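Amlow > Opinion > Data collection

Count the starts, then count the episodes

Gervásio Barros
Mar 19, 2019

Data sets for learned manipulation are usually reported by one number, the episode count. I have come to think it is the least useful number on the sheet. The two-arm cell at Gimmont, where we gather examples with cans, is a fair place to argue the point.
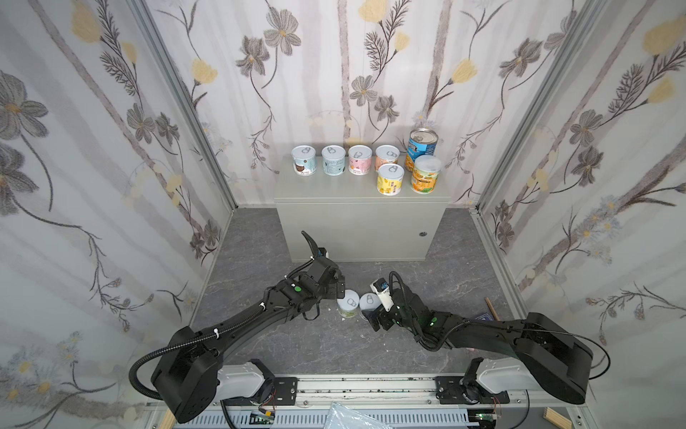
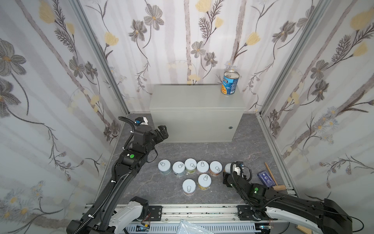
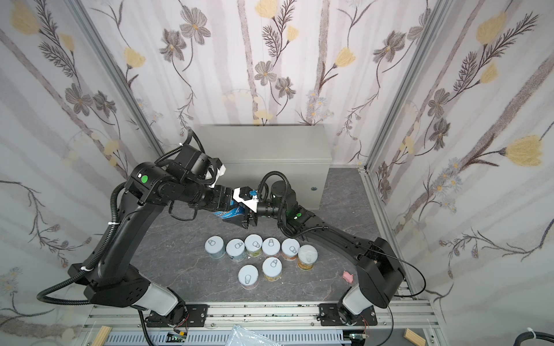
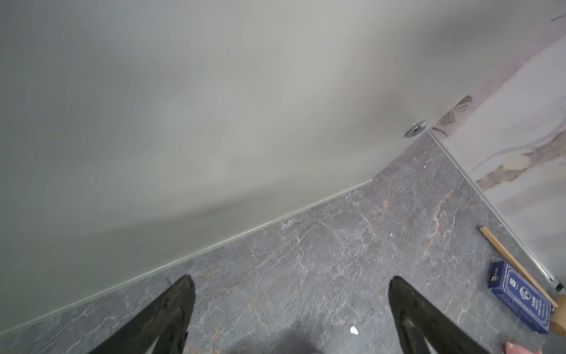 Photos: Gimmont cell, cabinet and can work. Credit: Amlow / G. Barros

Our February set holds 2,607 episodes. A policy trained on all of them did no better on new layouts than one trained on the first 2,000. The extra episodes were clean, and the operators were by then quite fast. They were also starting from the same 14 layouts, over and over, and the hand paths had settled into habit.

What the model needs is spread in the starting state. Two cans on the floor and the rest up on the cabinet is one problem. A cluster of cans on the floor is another: a finger has to get down between neighbors, and which can goes first matters. An operator solves this without thinking, and solves it the same way each time unless told otherwise.

Camargo, who runs the schedule, objects that resets are expensive. They are. A changed layout costs more operator time than a repeated one, and the daily total drops. I would accept the drop. The daily total was chosen for being easy to read off a log – it was never tied to anything the policy does.

The same goes for failed grasps. Nidby, our logging tool, discards them by default. A grasp that slips and is then recovered holds the only examples of recovery we are likely to get, and we delete it before training. I would keep these with a flag and let the training side decide.

The wrist views deserve their own check. A layout that looks new from the fixed camera can look nearly the same from the gripper, with a panel, some floor and two fingers filling most of it. Sampling eight wrist views per layout and comparing them by eye takes little time and has already caught duplicates.

My proposal is to report distinct starts first, recoveries second, and episodes last.

Contact | © 2019 Amlow | Back to top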